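Gunvor Lindholm on working over a grid

Gunvor Lindholm has run the Birell workroom for 16 years, and she talks about its surfaces the way other people talk about their kitchens. When I visited in June she had been up since 4, sweeping.

"Gray was my choice," she said. "Black hides the crumbs, and white glares at you by noon. With gray and thin white lines you can see what's lying there."

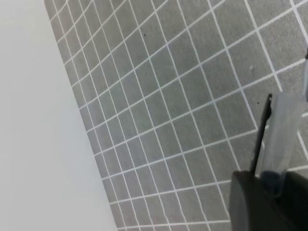

The gray grid along the edge of a plain white surface, with a few small specks on it.

Lindholm goes over the grid with a soft brush and then a damp cloth. She doesn't use spray cleaners. "They leave a film, and then the dust sticks to it. Water is fine."

I asked if she uses the lines for measuring. Sometimes, she said, but mostly to get things straight. "You set an edge along a line and leave it. If it drifts, you see it from the door."

She is just as firm about cables. "I like them in a loose curve. Pull one tight and you pay for it later."

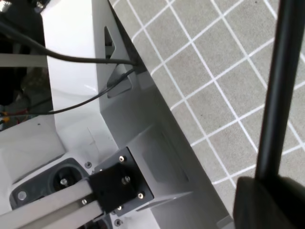

What she would change

Her colleague Ivar Fjeld wants a darker gray. Lindholm does not. She would like 2 more lamps and a wider broom. "Ivar can pick the broom," she said.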